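Scrap quilting

Scrap quilting is a form of patchwork in which the top of a quilt is made mainly from leftover pieces of fabric. The pieces may come from earlier sewing projects, worn clothing, household linens, or sample books. A quilt made this way usually contains a large number of different prints, and many makers try to avoid using the same fabric twice. The finished article is called a scrap quilt or a scrappy quilt.

The term covers a way of choosing fabric and does not refer to any one pattern. Almost any quilt block can be made from scraps, although some blocks are better suited to small pieces than others.

Background

Saving fabric for reuse is common wherever cloth has been expensive or hard to get. Pieces left after cutting out a dress or shirt were kept in a bag or basket and later joined into bedcovers. As printed cotton became cheaper, more households had a variety of small pieces on hand, and block patterns using many fabrics spread through newspapers, farm magazines, and personal exchange.

Feed and flour sacks were another source. Sacks were at one time sold in printed cotton so that the cloth could be used again, and pieces of sack fabric turn up in many older American quilts. Worn clothing was also cut up, though fabric from the elbows, knees, and seat was usually too thin to use.

Many present-day scrap quilts are made from fabric bought for quilting and left over from other tops. Some makers trade scraps by mail or at guild meetings to widen their range of prints.

Types of scrap quilt

Charm quilt. A quilt in which no fabric appears more than once. The pieces are traditionally all the same shape, such as a square, hexagon, or tumbler.

String quilt. Long, narrow scraps called strings are sewn side by side onto a foundation of paper or thin muslin. The foundation is then trimmed to a square. Paper foundations are torn away before the quilt is layered, while muslin stays in place and adds some weight.

Crumb quilt. Very small, irregular pieces are joined at random until they form a section of cloth large enough to cut. Crumb piecing uses bits that would otherwise be thrown out, but it produces many seams, and the result can be stiff.

Postage stamp quilt. Small squares or rectangles are joined in rows. Some examples contain thousands of pieces.

Controlled scrap quilt. The maker limits the scraps to a few color families or uses one background fabric throughout. The Cornia layout, in which scrap rings are set on a plain pale ground with a dark square at each center, belongs to this group. The related Clarker block replaces the center square with four triangles.

Sorting and storage

Scraps are sorted by color, by size, or by both. Sorting by color helps when the maker plans a controlled layout. Sorting by size saves time in cutting and suits patterns made from standard strips and squares.

One common method is to cut leftovers into set sizes as soon as a project is finished. Strips 2 inches wide are a frequent choice, and squares are often cut from strips that are too short to be useful. The remaining pieces go into a bin for string or crumb work.

Fabric that has been washed is normally kept apart from fabric that has not. Mixing the two can cause puckering when the finished quilt is laundered. Heavier materials such as denim and home decorating cloth are also stored separately.

Choosing fabric

Most scrap quilts use 100 percent cotton of medium weight. It presses flat, holds a crease, and frays less than looser weaves. Blends and synthetic fabrics can be used, but they may slip during sewing and may need a cooler iron.

Value, meaning how light or dark a fabric looks next to its neighbors, has more effect on the design than color does. A block pattern can disappear if the light and dark pieces are too close in value. Makers check this by squinting at the layout, viewing it from across a room, or taking a black-and-white photograph.

Prints of different scale are generally mixed. Large prints lose their design when cut small, but they add variety - a single floral print can supply pieces that look like several fabrics.

Construction

Pieces are cut with scissors and a template or with a rotary cutter, ruler, and mat. Cutting is done on a firm, flat surface at a comfortable standing height.

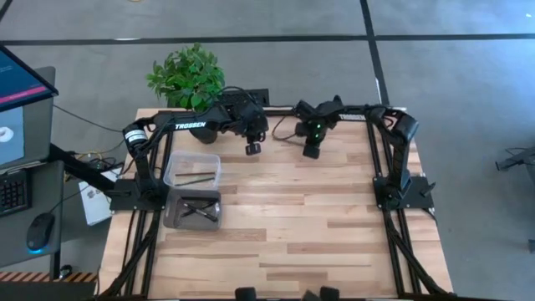

A butcher-block worktable with a clear middle area.

Piecing is done by hand or machine with a quarter-inch seam allowance. Small errors in the seam add up quickly where there are many pieces, so blocks are measured and trimmed as the work goes on. Seams are pressed to one side or open. Pressing to one side is stronger, while pressing open reduces bulk in crumb and postage stamp work.

Chain piecing is often used on a machine. Pairs of pieces are fed through one after another without cutting the thread between them, and the chain is clipped apart afterward. Some makers also use scraps as "leaders and enders," sewing a scrap pair at the start and end of each seam in a separate project. Over time this produces enough units for a second quilt.

Setting the blocks

Blocks may be joined edge to edge or separated by strips called sashing. Sashing in a single fabric gives the eye a place to rest and helps correct small differences in block size. In the Kasten setting, the sashing is itself pieced from scraps and plain squares are placed where the strips cross. It is normally used with string blocks.

Borders are optional. Many scrap quilts have none, and the binding is also pieced from leftovers. When a border is used, it is usually cut from a fabric that already appears in the blocks.

Quilting and finishing

The top is layered with batting and a backing, then quilted by hand, by home machine, or on a longarm machine. Simple allover designs are common, as detailed stitching does not show well on busy prints. Tops with many seams are difficult to quilt by hand and are sometimes tied with yarn or heavy thread.

Backings may also be pieced. A pieced backing is cut larger than the top on every side to allow for shifting.

Care

Scrap quilts can contain fabrics of different ages and dye types, and the risk of color bleeding is higher than in quilts made from one fabric line. Cold water, a mild detergent, and dye-catching sheets are often used for the first wash. Quilts containing old fabric are generally aired or gently vacuumed through a screen and are kept out of direct sunlight.

See also

Charm pack
English paper piecing
Foundation piecing
Log cabin (quilt block)
Lorkusex star
Sashing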